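Cunha small side table, in the pale finish
Reviewed by Marcelle Rolland

I bought the Cunha because we needed somewhere to put a cup down. That was the entire specification. Plila had a nicer one with a drawer, but it cost 82 pounds and I couldn't think what I would keep in a drawer beside a brick wall. The Cunha was 60, arrived on a Wednesday, and went together in 16 minutes with the key supplied and a certain amount of language.

It is a light, yellowish thing with a wood grain top, and about as exciting as a digestive biscuit. It takes up very little floor. One person can carry it under an arm, which I've done several times while deciding where it annoyed me least.
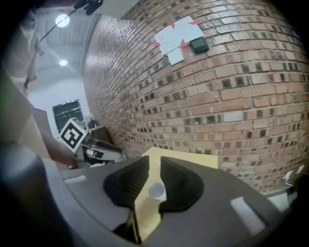 Small white paper cup, with the brickwork and the taped-up notice behind.

Paper cups are a fair test of a table, as they weigh nothing and will go over if you breathe near them. I had the Cunha wobbling on the first day and blamed the floor tiles. It was one of the 4 legs, which I had not tightened. Since then it has stood steady and I have stopped folding bits of card.

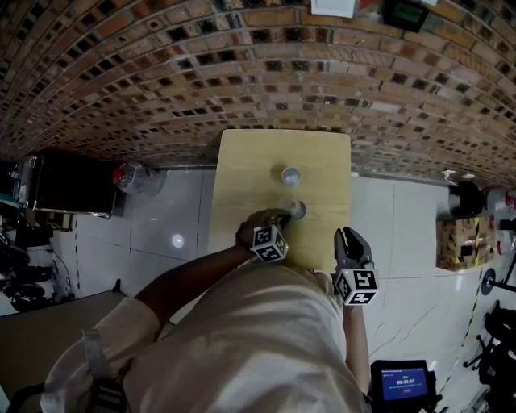
Where it does fall down is against anything that isn't straight. Our wall curves, so a straight back edge meets it in some places and leaves a gap in others, and a teaspoon has already gone down there. I can hardly mark Cunha down for our wall, but I did think about it.

The top marks if you leave a hot mug on it for long. Terkix do a wipe-on oil that I'm told helps. I have the Jimier one, bought in February and still sealed, so I can only report that the tin is attractive.

Would I buy it again? Yes, grudgingly, at 60. At 82 I'd want the drawer.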